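Cliltetora House – Exterior Masonry and Entry Loggia
Periodic Condition Checklist, with Comments

Inspector: Usa Limsakul
Reviewed by: Poul Kárason
Period: April
Rating key: S = satisfactory, M = monitor, R = repair, N = not accessed

1. Approach and steps

1.1 Treads, level and bearing: S
1.2 Tread nosings: M. Minor spalling on the third tread from grade, north end. Unchanged from the last inspection.
1.3 Joints between treads and cheek walls: R. Sealant has pulled away from the stone on the south side. Rake out and replace with lime mortar. Do not re-caulk.
1.4 Handrail anchors: M. Rust staining at two posts. Anchors are tight under hand load.

2. Loggia

2.1 Column shafts: S
2.2 Column bases: M. Salt bloom on the three eastern bases. De-icing salt was applied over the winter against the maintenance plan. Brush dry, do not wash.
2.3 Arch rings and keystones: S. Sounded with a wooden mallet, no hollow response.
2.4 Balustrade: R. One baluster at the west return is loose at the top dowel. Area roped off on Wednesday and to remain so until pinned.
2.5 Ceiling plaster: M. Hairline crack runs parallel to the front wall. Crack gauge fitted, baseline recorded.
2.6 Floor drainage: R. Outlet at the northeast corner blocked with leaf debris and mortar crumbs. Cleared by hand during the visit, but the strainer is missing.

3. Front wall

3.1 Brick face: S
3.2 Pointing: M. Earlier cement repointing below the sill course is harder than the brick. Edge loss is visible at 17 bricks. See Somkiat Meesuk's mortar note for the replacement mix.
3.3 Stone belt course: S
3.4 Window heads: S on the first floor. Second floor N – lift not on site.
3.5 Terra cotta panels: M. Glaze crazing throughout, no open cracks. Compare with the Sriwong survey sheets before rating this item any lower.

4. Roof edge and water disposal

4.1 Cornice, underside: S, viewed from grade with binoculars.
4.2 Built-in gutter lining: N
4.3 Downspouts: R. Lower section on the west side is split at the seam. Wall behind reads damp to a height of 60 inches.
4.4 Splash blocks: S

5. Records

5.1 Previous checklist on file: Yes
5.2 Elevation drawings marked up: Yes, front and west. East to follow from Anong Rojanasak.
5.3 Crack gauge readings entered in the building log: Yes
5.4 Photographs numbered to match items: Partial. Items 2.4 and 4.3 need close views with a scale bar.
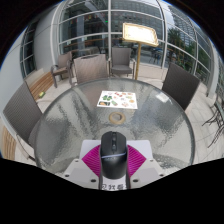 Black computer mouse over a round glass table with a rippled top.

6. Actions

Item 2.4: Pin and grout baluster. Priority 1. Contractor: Ruletti. Allowance $3,000, to include access.
Item 4.3: Replace lower downspout section, matching gauge and profile. Priority 1.
Item 2.6: Fit new strainer. Priority 2.
Item 1.3: Rake out and repoint. Priority 2. Hold until overnight temperatures stay above 40°F.
Items 3.4 and 4.2: Book lift and complete inspection. P. Sikder to confirm dates with the owner.

General comment: the main defects are water related and local. No movement was noted in the loggia structure itself. Ratings of M carry forward to the next sheet with the same item numbers – do not renumber.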